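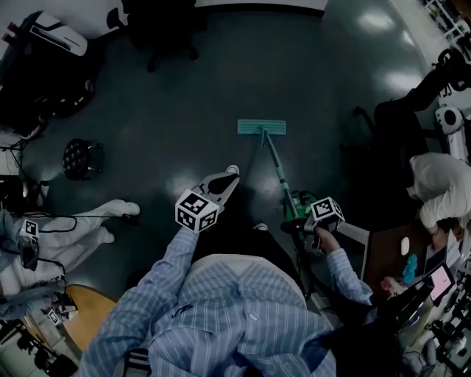

Ticket: Radow season 2 plays episodes in the wrong order
Product: Hanport streaming app, living room TV
Status: Open, again
Opened: May 1, 2026

Initial report

I am rewatching Radow, the space station drama, and your app has opinions about the order. When episode 2 of season 2 ends, autoplay goes to episode 7. In episode 7 the station has a new captain and everyone is in mourning. In episode 3, which the app offers me next, the old captain is alive and hosting a dinner. I have seen the show before, so I only lost my temper. My spouse had not seen it, and lost the whole plot.

Steps to reproduce
1. Open Radow, season 2.
2. Play episode 2 through to the credits.
3. Touch nothing.
4. Attend a funeral for a man you met ten minutes ago.

Support reply

Thank you for reaching out to Hanport! Please sign out, restart your television and sign back in. If you have a second device, try that as well.

Customer update

Signed out, restarted, signed in. Same funeral. Tried the laptop in the office and got the same jump, so I don't think the television is to blame.

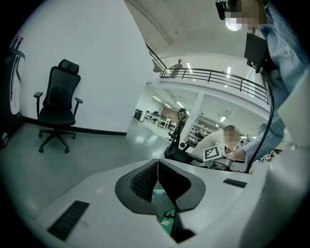
The office chair, by the wall.

Also, the episode list itself is correct. If I pick episode 3 by hand it plays episode 3. Only autoplay goes wandering.

Support reply

We have passed this to the catalog team. They note that Radow was first broadcast out of order by its original network, Dulton, and that some viewers prefer the broadcast order. Would you like to mark this ticket as resolved?

Customer update

I would not. I know about the Dulton broadcast. Fans have been complaining about it for years, and it didn't go 2, 7, 3 either. As far as I can tell this order is all yours.

Catalog team note

Confirmed. Autoplay for season 2 follows the "original air date" field. Episode 7 was entered with the date of a preview screening, which puts it directly after episode 2. Date corrected. The change should reach all devices after the next refresh.

Customer update

Autoplay now goes from 2 to 3, thank you. The captain had his dinner and my spouse has almost forgiven the show.

I'm reopening the ticket for a related matter. At the end of the season the app now offers me the Retamal spinoff, starting with its finale. The thumbnail gives away who survives. Could someone look at the date field on that one too?

Support reply

Thank you for reaching out to Hanport! Please sign out, restart your television and sign back in.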